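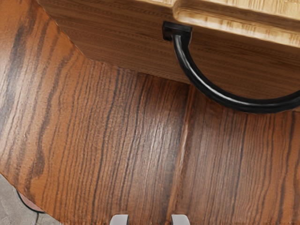
Darnuraのシミュレーション教材「引き出しキット」、部活で使い始めて半年たったので感想を書いておきます。うちのロボット部、実機のアームは順番待ちがすごくて、一年生はなかなか触れないんですよね。それで3月に顧問のTrummer先生が見つけてきたのがこれ。部費から出したのは344ユーロ、2台分のライセンス込みです。

課題はシンプルで、丸テーブルに載った小さな木の棚の引き出しを、グリッパーで開けるだけ。だけ、なんですけど、これが難しい!取っ手が黒い曲がったバーで、指をどの角度で持っていくかで毎回もめます。私は上から派、Giangは斜め下から派。19回目の挑戦でやっと自分のコードで開いたときは、変な声が出ました(隣の美術部に聞こえていたらしい)。

見た目もけっこう好きです。木目がやたらきれいで、床のタイルの赤い丸までちゃんと作ってあるし。ただ、テーブルの木目が派手なので、色だけで取っ手を探すコードを書いた子は苦労していました。それも勉強かな。
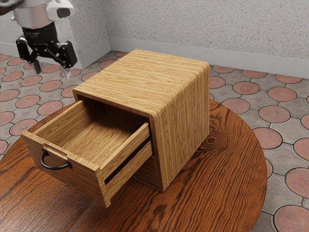 Inmaculada Urquijo:うちの部でも同じキットを使っています。開けるより閉めるほうでつまずきませんでしたか?押す力の設定を初期値のままにしていたら、棚ごとずるっと動いてしまって。設定を半分に下げたら落ち着きました。

あ、それ、うちもやりました!説明書の後ろのほうに小さく書いてあるんですよね。もっと前に載せてほしい。不満はあと一つ、ログの保存先が選べないこと。775個もたまったファイルを手で移すのは本当に面倒でした。

それでも買ってよかったです。秋のNedbridge杯には二段の棚を使う部門があるので、次は下の引き出しも練習します。星は四つ。保存先が選べるようになったら五つにします。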